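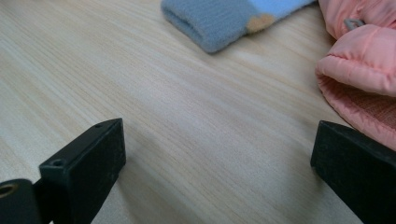 Left tool view, fingers open. Blue knit up top, pink puffy thing in the corner.

Notebook, winter clothes set
23 August 2021
Written up by Asanka Haque, for me and whoever picks this up next

Soft stuff at last! After all those weeks of blocks and cups I have been looking forward to this one more than I probably should. Gloves, hats, puffy things, all small enough to handle on one tabletop. Winter clothes in August, and the room was warm enough that I felt for anyone in long sleeves.

Goal for the set: two-handed demos of sorting and tidying knitwear and padded items, for the next training round of Ilura. The current model is fine with anything that keeps its shape. Give it cloth and it goes for the middle, closes on air or on one layer, and then carries on as if it had the thing. I want examples where the person clearly picks a spot: a cuff, a rolled edge, a fold that is already standing up. If we show it enough good cuffs I really think it will start looking for cuffs.

Annelies and I took turns on the hand tools. Griet was on the recording station and kept the log, which is why the log is readable this time.

Kept 189 demos, threw out 25. Most of the throwaways are pauses: someone stops to think with the fingers hanging over the item, and the clip turns into a long nothing. A handful are tracking dropouts when one hand passed over the other. Three were me talking to Griet and forgetting I was recording.

What worked
Going in low and slow from the cuff side. With a fairly flat approach one finger slides under the edge and the other comes down on top, and the knit folds into the gap all by itself. Lovely to watch. Annelies found this in her first few tries and I copied her for the rest of the set.

Opening the fingers all the way before moving in. I used to do it halfway through the reach to save time, and in the replays you can't tell when the decision to grab was made. Full open, then reach, then close. It costs a moment per demo and the finger width trace is so much cleaner.

Hats. I expected hats to be the hard part and they were the best thing we did all session. The rim is thick, it stands up a little, and it gives you something to aim for from nearly any side. 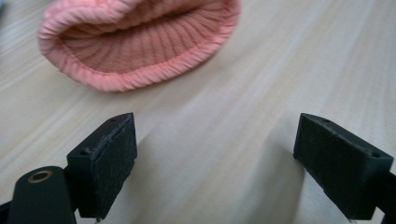
Pink beanie, opening toward the tool. Gap wide open before the reach.

I'm very fond of views like this one. The rim is easy to find, both pads are in sight, and there is clear table between the fingers and the hat. If I had to pick a start pose to show a new person, it would be close to this.

What didn't
Padded items slip. The shell is slick and the filling pushes back, so a grip that feels firm in the hand lets go once you lift. Squeezing harder helps a bit, but then the whole sleeve balloons out and hides the other finger from the tool camera. Grabbing along a seam was better. I'd like to try a grippier pad from Naster before we do more of these.

Fuzz on the pads. Knit sheds! I wiped them with tape partway through and the grip felt better right after, though I have no measurement to back that up. Rianne, if you have time for a quick pull test with clean and fuzzy pads, I would love to see it.

Finger order when both hands work on one glove. Annelies holds with the left and pulls with the right, I do the opposite. Griet spotted it in the log. We left both in, tagged by person. Armelle thinks mixed is good for the model and I think it may muddy things, so we should train with and without and find out.

Layout notes
We shuffled between demos: turn each glove, swap sides, sometimes drop things from a hand's height so they land however they land. Dropped starts look much less staged. I'd do more of those. 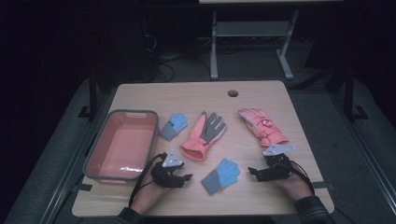 Gloves and basket
Best task of the lot, and the one I want to grow. Small light-blue pair, a bigger coral and gray one, the pale pink ski glove, basket on the left. Gloves go into the basket, with the matching pair going in one after the other. We have 29 kept demos of this version and it deserves a lot more. The head view gives the model the whole layout and the tool views give it the last stretch before the grasp — I can't wait to see what it does with both.

The glare on the basket floor bothers me a little. Try shifting the basket or dimming that side.

To do
Check time sync between the head view and the two tools on the late clips; Griet thought the right one was drifting.
Copy everything to Ramorgate and keep the local copy until the checksums match.
Label the slips separately from the misses. They are different mistakes.
Ask Armelle for thicker wool, and mittens.
Longer cable for the right tool, it tugs when you reach far left.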